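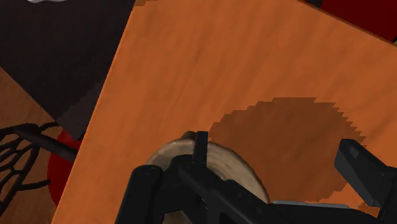

Wheel hub drag on the Arnthorpe carrier

July 8, 2019

The left rear hub on the carrier has been running warm since I refitted the tracks in June, and I have now had it apart twice. These notes are mainly for my own use, but two people have written to ask how the rear idler on these is put together, and the parts book is not much help on the matter.

For anyone new to the blog, the vehicle is a small tracked load carrier built under contract by Prendergast at the Arnthorpe works. It is a post-war type, unarmoured, intended for moving stores over soft ground. Mine is chassis 447. The plate is original and the stamping on the hull agrees with it, though the engine number does not match either and I have stopped expecting it to.

The rear idler turns on two taper roller bearings, set face to face, with a spacer between the inner races and a stack of shims under the outer cap. Preload is set by the shims. The parts book shows the spacer as a plain sleeve. On my vehicle the right side has a plain sleeve and the left side has one with a shallow groove turned in the middle. The two are the same length as far as I can measure with an ordinary micrometer, so I do not think the groove matters, but it does suggest that the left hub was rebuilt at some point with parts from a later batch.

The first time I stripped it I found nothing wrong. The grease was clean, the rollers were bright and the seal lip was sound. I repacked it, put back the same shims and ran it up and down the track at Emley. After 500 yards the left cap was too hot to keep a hand on and the right one was barely warm.

The second time I measured everything instead of looking at it. The shim stack on the left was thinner than the one on the right by a single shim, which on this design makes the bearing tighter. I had put back what I had taken out, so either the hub had been tight for years or one shim had stuck to the old cap and gone into the scrap bin with it. I replaced that cap in the spring because of a crack at one of the bolt holes. The bin had been emptied by then.

Setting the preload is slow but not difficult. The manual gives a figure for the pull needed to turn the hub, taken with a spring balance and a cord wound round the drum, with the seal left out. If the seal is fitted the reading is useless, as the seal drags more than the bearings do. The track must be off. The cap bolts have to be brought up evenly while the hub is being turned by hand, otherwise the rollers sit badly and the reading drops later on. I missed this last point the first time and had to begin again.

Shims are the usual problem. The original ones were brass and came in three thicknesses. I have a few of the thickest and none of the others. Grurerent list a steel set for the same bolt circle, sold for an agricultural axle, and these fit once the outer edge has been eased with a file. I bought a pack of 100, which is far more than I will use. They are slightly more consistent in thickness than the brass ones, going by the dozen I measured.

With one steel shim added the pull came within the limits, near the upper end. With two it was near the lower end. I have left it with one for now. New bearings would settle and loosen slightly, but these are old ones and I would not expect them to move much.

The seal went back in with a smear of grease on the lip, and the cap was sealed with jointing compound. The manual calls for a paper gasket here in one paragraph and forbids it in another – the amendment sheet at the back sides with the second. A gasket would also upset the shim measurement.

Track tension was reset to the same sag on both sides. I have only driven the length of the yard since, in low gear, and both caps were cool to the touch, but that distance proves very little. The longer run at Emley will have to wait until the ground is free again and I have sorted out the trailer lights.

Still to do: the right hub, to the same procedure, and a new split pin for the left tensioner, where I have reused the old one for the time being.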